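3.2 Objects and surfaces

The stowing task was derived from the kitchen inventories described in Section 2. In the Skerkside households, the item most often left out after a meal was a lidded plastic tub, and the place it was most often returned to was an open basket or rack standing on a worktop or inside a cupboard. Cupboards were excluded because the depth of the shelf varied too widely between kitchens. The remaining case, a single tub and a single open basket on a level surface, was retained as the base condition.

Tubs were selected from the stock recorded in the inventories. Clear, tinted and milky walls were all represented, but the milky type was over-sampled on purpose. Participants in the Trarilham pilot had reported that such tubs were harder to find again on a light worktop than glass or coloured plastic, and two of the eight households kept no other kind. Nominal capacity ranged up to 500 ml. All tubs were used unfilled and with their own lids; where a lid had been lost, the tub was withdrawn from the set and not replaced. 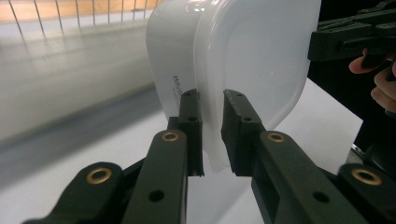 Wall translucency was rated on the five-step scale introduced by Costa and Lombardi for the Virnotum inventory. Ratings were made by two raters working separately, Gemma Benedetti and Iulian Coman, each holding the tub at arm's length towards a window and then placing it on the worktop. The two positions gave different results for the same item. Held up, a milky wall passes enough light for the corner and rim to be followed as tone changes within the plastic. Set down, it takes on much of the tone of whatever it stands on. We therefore report both ratings and do not average them. Printed marks on the walls were left in place, as removing them tended to dull the surface around the print.

The basket condition required an open top and sides that did not hide the contents. Solid-sided boxes were tried in the pilot and dropped: with these, a tub went out of sight as soon as it passed below the rim, and the raters could no longer agree on when it had come to rest. Wire mesh avoids this difficulty but brings another. The grid breaks up the outline of a pale tub behind it, and the eye follows the wires before it follows the tub. The mesh baskets were kept, and the end of an episode was scored from the position of the lid relative to the rim, which could be judged from above without reference to the sides.
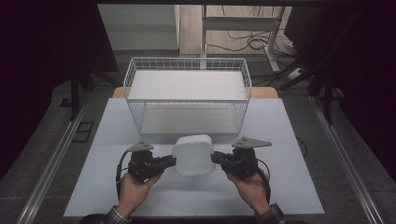

Starting positions were set so that the tub stood in front of the basket, within easy reach and clear of the table edge. No mark was placed on the surface to show the position. In the pilot, adhesive dots had been used for this purpose, and participants aligned the tub to the dot when putting it back, even when asked only to clear it away. Removing the dots increased the spread of starting positions, but the spread had no measurable bearing on stowing time and was accepted.

Altogether, roughly 300 episodes were retained for analysis. An episode was discarded if the lid came off, if the basket was displaced by more than its own wire spacing, or if the tub was put down and taken up again before reaching the basket. The last of these was the most frequent cause of loss. It occurred mainly with the domed lids, on which a second tub could not be stacked and which participants sometimes turned over before deciding where they should go. Baiba Org coded the discarded episodes separately; they are treated in Section 5.
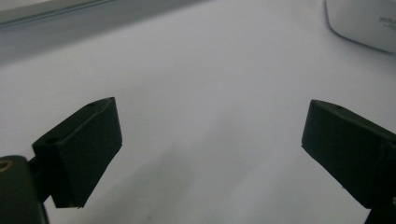

Figure 4. Objects and surfaces in the base condition.

Contrast between tub and background was the variable we had least control over. White worktops are common in the households visited, and a coloured sheet strong enough to separate the tub from the table would have removed the effect reported in the pilot. A pale covering was used instead. Plain backgrounds of this kind are not uniform in practice: the surface in the last panel of Figure 4 has no visible texture, yet it is lightest towards the upper centre and right and falls to a soft grey lower down, with shadows that have no sharp edge. Variation of this order is enough to be taken for the side of a milky tub when only part of the tub is in view. Background tone was accordingly entered in the model as a separate term — measured close to the tub, not over the whole table — and the readings taken in Messina were repeated in March under the same room lighting.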